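The arms were the easy part of the budget. When Prumeck drew up its plan for a two-arm liquid handling bench in March, the quote from Fimmont covered arms and controllers. Grippers, brackets and cabling were priced separately — and added 30 percent.

Emil Brunner, who runs purchasing at Prumeck, now asks every bidder for a full bench price.
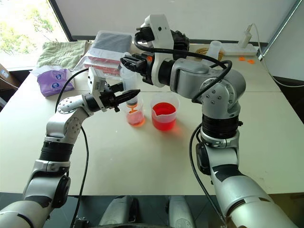 Spare parts get their own line. Bachmann lists a replacement gripper finger set at $678, Grovgate at $753, both with a lead time of 30 days. Brunner orders one set per arm with the original purchase and budgets operator training under a separate code.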